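Chapter 4: From Pixels to Poses

I'll admit that perception was the part of robot software I put off longest. Planning felt like proper work, with graphs and costs and tidy proofs, and vision felt like guessing. Then I spent a wet December on a sorting project called Jikwood, and I found that my lovely planner was only ever as good as the numbers I fed it (mine were dreadful!).

So this chapter stays with one small job. There are little blocks with letters and symbols on their tops, there's a flat square, and the software has to say where each block is and which way it's turned. We do it all in simulation, from a camera that looks down past the gripper. You met our simulator, Dustia, in the last chapter, and I'll assume you've still got it running.

It sounds like an afternoon's work. My first version, which I called Vullow and then regretted naming at all, used a plain brightness threshold to pick out the block tops. I tried it on 281 rendered views and it was happy to report shadows as blocks, blocks as shadows, and on one grim Tuesday the gripper's own finger as a block that wanted picking up.
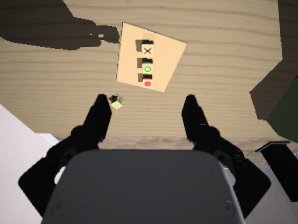
Open gripper, blocks on and off the square, and plenty of shadow on the wood.

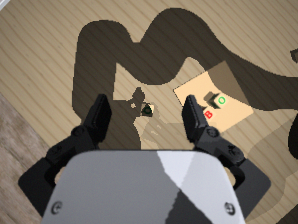 Why not just look for the letters and ignore everything else? Letters tell you which block you've found, but they're small, they turn with the block, and a finger or a shadow can hide enough of one to spoil the match. We'll find the block first, work out its pose, and only then read its top.

That ordering shapes the rest of the chapter. Section 4.1 covers masking the gripper, and it's easier than you'd think – the joint angles tell us where the fingers are, so we can draw their outline into the camera view and throw those pixels away. Section 4.2 deals with shadows, using colour ratios instead of plain brightness. Section 4.3 fits a square to each block top and turns it into a position on the table.

Section 4.4 is about being unsure. I've given it the most pages, and I'd ask you not to skip it, even if the filter equations look a bit grim on a first read. You'll need the camera calibration file from Chapter 2 before you start, so dig that out now.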